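4.2 Adding a Wound Closure Record

Use this section to enter a closure record in Clindico after a skin repair. The record belongs to the open encounter and is copied to the discharge summary when the encounter is signed. Users need the Clinician or Charge Nurse role. Read-only accounts can view closure records but can't create them.

Before you start, check that the encounter status is Open. If the status is Pending Review, ask the site administrator to release it (see 7.1).

1. Open the patient chart and select Procedures.
2. Select Add, then Wound Closure. The form opens on the Site tab.
3. Choose the body region from the list. Free text is accepted only when Other is selected.
4. Enter the length of the wound in millimeters. The field accepts whole numbers up to 196.
5. On the Technique tab, choose Interrupted, Continuous, Adhesive or Staples. If more than one was used, add a line for each.
6. Enter the material and size. Sites linked to the Sellholm supply module can fill both fields from the lot number.

Note: Lot numbers are checked against local stock only. A lot received at another site must be typed in by hand.

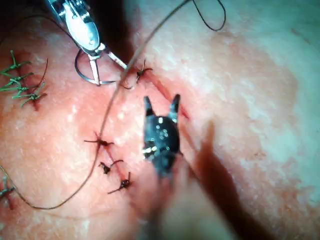 7. On the Follow-up tab, set the removal date. Clindico offers a default based on the body region – the default can be changed until the record is signed.
8. Select Save Draft, or select Sign to close the record.

Caution: A signed record can't be edited. Corrections are entered as an addendum, and both versions print.

Notes entered in the Comments field are limited to 1368 characters. Text past the limit is not saved. The counter turns red when 100 characters remain.

If the form does not open, close the chart and sign in again. Error 3 means that another user has the same record open. Wait for that user to save, or ask the administrator to clear the lock under Admin – Sessions.

Section last revised 11 Feb 2022 by Belmiro Rocha. Replaces the July release.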